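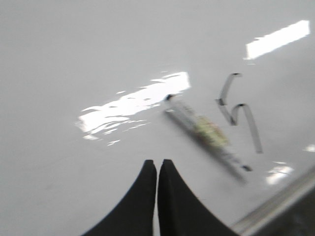 Sixty-seven singers, one borrowed piano and a sea shanty in three languages: the Vimley choir is having quite a year! Its film of the song has been watched 1,230 times, which is huge for a village this size.
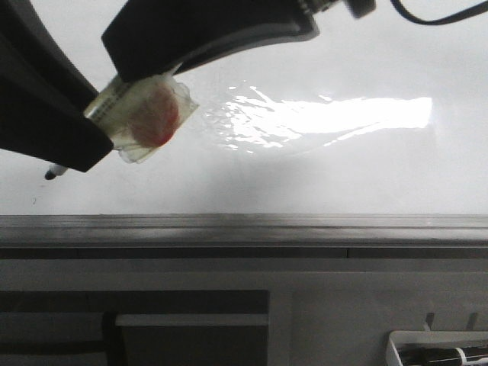
Samah Helmy started the group in September with her neighbour Kjell Sundqvist, who had never sung outside his van. "He's our best bass now," she says. 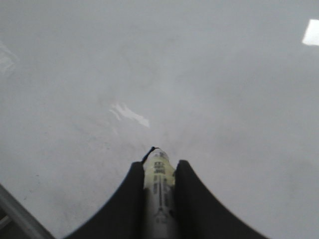

The pale grey tabletop, with a few faint smudges.

Next comes a proper concert at the Soliman hall, with 200 seats and a brand-new verse by Zineb Farouk (it's a cracker, and very rude about seagulls).

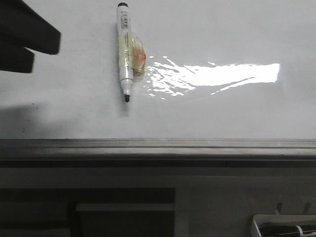 Doors open at seven on 16 May 2026. Bring a cushion, the chairs are hard.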